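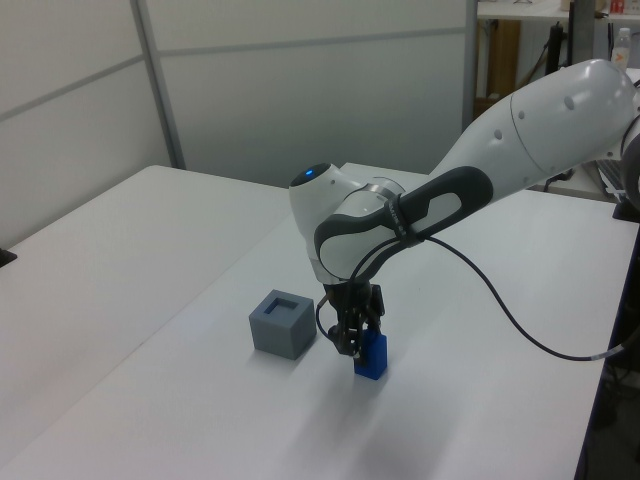 Sioned Phillips emailed after the draft went round: you spend half the talk on the prize and the prize was the least interesting part, start with the data. So starting with the data.

OPEN
Leak data. Town of Borngate, old iron water mains, loggers clamped on the valves. Each logger wakes up in the small hours, listens, goes back to sleep. What you get is a short sound clip per logger per night. Years of those sitting on a server. Hardly anyone had opened them except when a street was already flooded.

Question we put out to the public: given the clips, say which pipe is leaking before water shows at the surface. Best program wins. Kotira was the name of the contest, it's just a name, people always ask.

(Play the clip. Volume UP, last time the back row got nothing. Play the quiet one first.)

Ask for hands: who hears a leak? Wait. Then the second clip. Second one is the leak. First one is a fridge in a corner shop. Most rooms get it wrong and that's fine, the utility's own people got it wrong too, on a bad day.

WHY A CONTEST
Three options back then. Hire someone, buy a box from a vendor, or open it up.
Hire: no budget line.
Vendor: did trial one. Kravets loggers came with their own alarm software, a threshold basically. Louder than X for so many nights, ring the bell. It works on big leaks. Say this fairly, it does work on big leaks. It was our baseline for the whole contest and plenty of entries never beat it.
Open: cheap looking. It is not cheap. Come back to this under COSTS.

What tipped it was a conversation in April with the ops manager, who had a wall map with pins in it. Every pin a dig. Red pin, dug and found nothing. Lot of red pins.

A dry hole costs you a crew, a closed lane, a patch that sinks by winter. So the thing to beat was red pins. Remember that for the scoring bit, we forgot it ourselves.

THE DATA, UGLY PARTS
Don't rush this slide. Everybody rushes this slide.

Clocks. Loggers drift. Two loggers either side of a leak should hear it a hair apart, and that gap tells you where the leak is. If the clocks are off, the gap is junk. We published the clips with the timestamps as they were and a note saying they drift. Note was on page four of the readme. Should of been on page one in capitals.

Labels. What's a "leak"? We had repair tickets. Ticket date is the day somebody typed it in. Could be the day of the dig, could be a week on. Some tickets closed a bunch of jobs in one go, same street, same minute. So the "last clean night before the leak" in our training set was often a leaking night. Contestants found this before we did. Forum thread, quite polite considering.

Pipes. Pipe material field blank for a good part of the old town. One contestant filled it in from the age of the houses, which is clever, and then asked if that counted as outside data, which we had no rule for. We argued for two evenings and allowed it for everyone.

Privacy. Night water use tells you when a household is away. Clips are from the main and not from the house, but on a short dead end street with one house on it, it's the same thing. We pulled those streets out. Also shifted street names to codes. Lawyer wanted the whole map gone, and then there's no contest, you can't locate a leak on a map you don't have. We settled on distances between loggers and no coordinates.

(If running late jump from here to SCORING. If not, tell the dead end story, it gets a laugh.)

Dead end story: one logger loud every single night, every program flagged it, all of them, day one. Ticket history says nothing. Crew goes out with the listening stick. It's a fountain in a yard, on a timer. Owner came out in slippers and offered to switch it off for us if it was bothering the computers.

SCORING
Slow down again.

First version of the score: share of known leaks caught. Sounds sensible. Somebody submitted a file that said "leak" for every pipe every night. Perfect score, top of the board by lunch. Username was a rude word so I won't put it up.

Second version: catches minus false alarms. Better. But a false alarm on one night and the same false alarm for a month counted very differently, and the crew only digs once. Programs that were wrong and stubborn got hammered, programs that were wrong in a different place every night did ok. Which is backwards if you drive the van.

Third version, the one we kept: pretend you have a crew. The crew can check 14 spots in the month. Give us your list in order. We count real leaks on the list. That's it. No fancy curve.

The ops manager could read it. First score anyone at the utility asked to see again.

Changing the score mid contest: don't. We did it twice. Lost people both times, and they were right to be cross, one had tuned for weeks on version one. We gave everybody extra time, which annoyed the ones who'd finished. Run a fake round with fake data before you open. We knew that, it was in our own plan, and it got cut to save time.

WHO ENTERED
1000 signups. 100 sent something in. 40 sent something in that ran on our machine.
Let those sit on the screen a second.

The drop at the end is the one that hurts, that's finished work thrown out over a missing library or a path with somebody's home folder in it. Next time: a tiny test job that runs on submit and tells you straight away that it broke. Takes an afternoon to build.

Entrants were not who we'd expected. Expected machine learning students. Got them. Also got a piano tuner, retired people off the telephone network (they know about noise on a line, they really do), a whole evening class entering as one team.

WHAT WON
Not a giant model. Sorry to whoever came for that.

Winning entry does the boring thing. Takes each logger, learns what its own normal quiet night sounds like, season by season, and asks if tonight is odd for THIS logger. Then checks the neighbors, is it odd for them too, and does the loudness fall off with distance like water noise should. Then throws out anything with a steady hum at mains frequency, fridges and pumps and so on.

Runner up was a neural net on pictures of the sound. Very good in Borngate. Hold that thought.

Kravets alarm for comparison: caught the big ones, sometimes later than we'd have liked, filled the rest of the list with the same noisy corner every month.

(Someone will ask for the exact scores. They're in the handout, last page. Don't do it from memory, got one wrong last time and heard about it.)

THE SECOND TOWN
Best part of the project, nearly didn't happen.

Wustemach, smaller, hillier, a lot of plastic pipe. Plastic soaks up sound, leak travels a short way and dies. Utility there lent us a winter of clips on condition that nobody trained on them. So we ran the top entries blind.

Neural net fell apart. It had learned Borngate. Learned iron pipe, learned which loggers sat in which kind of chamber, probably learned the tram. Winner lost some ground as well but kept going since all it needs is a quiet spell at each logger to get its bearings.

If you take one thing home and run one of these: hold back a second site. Different one. Don't hold back a random slice of the same town, that tells you next to nothing about the next town.

And announce it at the start. We told people late, and "there's another test you didn't know about" is a horrible email to get.

COSTS
Prize was the small part. Real spend was people. Cleaning the data. Answering the forum, every day, evenings too. Server time. Legal. Two prize winners in countries where sending the money took months and a stack of forms.

What does the utility get for it? A program. Who looks after the program? Winner had a job and a new baby and had done what was asked. We'd written nothing into the rules about after. So the code sat there through the summer. In the end one of the utility's own analysts rewrote it, shorter, in the language they already use for billing, and that's what runs now. Rules for next time: part of the prize is paid on handover, with a week of calls, paid seperately.

DOES IT WORK THOUGH
Be careful here. Crew says fewer dry holes. Map has more blue pins going in than red. But it was a mild winter, and frost breaks pipes, so one mild winter proves little. I want a cold one before I say more. Say exactly that if pushed, don't get talked into a percentage.

Also the crew changed how they work. They go and listen by hand at every spot on the list before digging now, which they didn't always. Some of the gain could be that alone. We can't pull the two apart with what we've got.

QUESTIONS I USUALLY GET
Can we have the data? Yes for Borngate, form on the Kotira page, you sign that you won't try to work out the streets. Wustemach no, not ours to give.

Would you use the same loggers? Yes but I'd pay for the clock fix.

Why no leaks from customer side pipes? Not the utility's pipe, no tickets, so no labels.

Will you run it again? Burst prediction maybe, different problem, much harder to score. Nothing agreed. Leave a card if interested, box by the door.

(Take clicker back to the desk. Take the speaker cable, it's mine.)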